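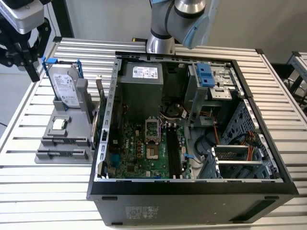 1/ Senadville is changing the drop-off rules for old electronics in October and the flyer is a mess, so quick thread before I forget. TVs now cost you, phones are still free, and "computer equipment" is one line with no detail. Does a tower with the side off and an empty CPU socket still count as a computer? The flyer says "complete units only." Ok. Complete how

2/ Called the number. On hold 11 minutes. Guy was nice, said desktops are fine if the case is there. Laptops too, battery IN. Loose batteries go to the hardware counter on Skelonell, not the depot – do not put them in the blue bin pls

3/ The TV fee is the part people are mad about. Flat charge no matter the size. So my aunt's little kitchen set costs the same as a wall-sized thing. We all know what happens next, they end up behind the laundromat again

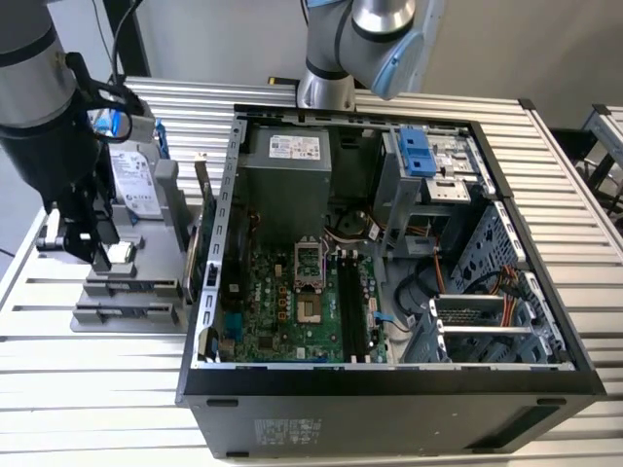 Tower on its side, panel off.

4/ Lautaro Troncoso posted the old rates vs new in the neighborhood group, go look, he did the work. I just got annoyed and typed

5/ Stuff that's still free as of Sep 11, 2025: phones, cords, keyboards, printers (take the ink out!!), anything that fits in a shopping bag. Limit is 2 bags per visit. They do check your adress

6/ Also the hours. Closing at 4 means if you work a regular job you're never getting there. Last year it was open till 7 and there was a line every single time, so clearly folks wanted it

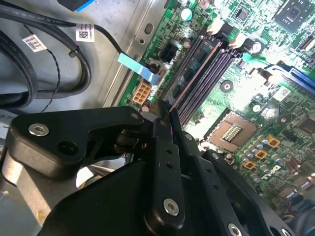
7/ Please wipe your stuff before you hand it over. Drive out, or erased, then go. Worth a look at the memory slots on that green board too, a used stick can still be worth a few bucks to somebody. And check the disc tray, I left a wedding DVD in one once. Not mine even

8/ Comment form is open till the end of the month, paper copies at the library desk. I asked for later hours and a cheaper rate on small TVs. Ask for whatever you want, just send somthing

9/ ok back to work. will add the form link when I'm on my laptop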